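Chore Demonstration Operators, Part-Time (18 Openings)
Khamphan Program, Larnedholm Site

Posting status: open
Start month: February
Type: hourly, fixed term
Reports to: data collection lead, Larnedholm

Summary

Flustetti is hiring 18 part-time operators to record demonstrations of household and shop-floor chores. The recordings are used to train and test manipulation software under the Khamphan program. Operators perform each chore by hand with a tracked handheld device. The motion of the device is logged and later used to teach a robot arm the same task.

The work is repetitive and is done sitting or standing at a table. No background in robotics or programming is needed. Applicants should be comfortable following a written procedure and repeating it without shortcuts.

Where the technology stands

Applicants often ask whether the machines can already do this work. The short answer is that they can do parts of it. In our tests, rigid objects with a known shape are picked up and placed reliably when they stand apart from each other. Results drop when objects touch, when lighting changes, or when the object has no fixed shape.

Cloth remains the weakest category. A towel dropped on a table has no standard pose, its corners may be hidden, and pulling on one edge moves the rest of it. Our current software can flatten a small cloth from a limited set of starting positions. It can't yet fold a mixed pile of laundry at a rate any household would accept. Cable handling, bagging of soft goods, and restocking of a crowded shelf are at a similar stage.

The purpose of the present round is to close part of this gap with more varied demonstrations. The target is 3,000 accepted recordings across all chore categories. A recording is accepted if tracking is continuous, the procedure was followed, and the end state matches the task card.

Duties

1. Read the task card for the session and set out the objects listed on it.

2. Check that the cube marker on the handheld device is clean and firmly attached. Smudged or loose markers are to be reported and the device exchanged.

3. Perform the chore at a steady pace. Keep the faces of the marker in view of the tracking camera. A hand or sleeve across the marker causes a dropout, and the recording will be rejected.

4. Vary the starting state between recordings as directed. For cloth tasks this means changing the position, the rotation, and the way the cloth is spread or folded before the first grasp.

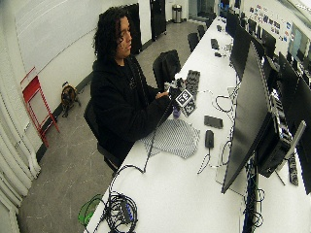 5. Mark each recording as complete, failed, or void in Jodorer, our session logging tool. Failed attempts are kept and should be marked as failed, with a short note on the cause (missed grasp, slipped edge, wrong layer picked up).

6. Return the objects to their storage bins at the end of the session and sign the device back in.

Chore categories in this round

Cloth: spreading, folding in half, folding in quarters, stacking, wiping a surface.
Tabletop: sorting small objects, clearing a desk, closing caps and lids.
Shop floor: placing items in bins, facing products on a shelf, packing a carton, coiling a cable.
Kitchen: loading a rack, setting a place, moving items between containers. No heat, blades, or glass are used.

Operators are normally assigned to two categories and rotate between them within a session.

Requirements

Able to use both hands for fine work over repeated short periods.
Able to read task cards in English and enter notes on a keyboard.
Normal or corrected vision sufficient to find the hem of a cloth or the seam of a carton.
Available for at least 2 sessions per week through the end of the term.
Legally authorized to work at the time of hire.

Useful but not required: previous work in laundry, retail stocking, packing, or hotel housekeeping. People who have done these jobs for pay tend to use consistent motions, and we'd like more of them in the data. Left-handed applicants are encouraged to apply, as left-handed recordings are underrepresented in the existing set.

Session format

Morning sessions start at 9:00 a.m. and afternoon sessions at 1:30 p.m. Each session consists of recording blocks separated by scheduled breaks. Operators may stop between recordings at any time. Anyone who notices wrist or shoulder discomfort should stop and tell the shift lead, who will reassign the remaining cards. Chairs are provided for seated tasks.

Long, loose sleeves should be pushed up if they interfere with the marker. Rings and bracelets should be removed before recording.

Pay and term

Pay is hourly and covers setup, recording, breaks, and logging. It doesn't depend on the number of accepted recordings. Operators who complete the full term receive an additional payment of $200. Training is paid at the normal rate.

What is recorded

The system stores device motion, video of the work area, and the task label. Video may show the operator. Written consent is collected before the first session, and an operator who declines consent can't be assigned to recording. Audio isn't stored. Questions about retention and deletion can be raised at the interview.

How to apply

Submit the application form on the Flustetti careers page and select "Khamphan, Larnedholm" as the program. State your preferred hand, the sessions you can attend, and any chore category you wish to avoid. A resume is optional. Selected applicants will be invited to a short paid trial consisting of one cloth task and one tabletop task. Results of the trial are sent by email.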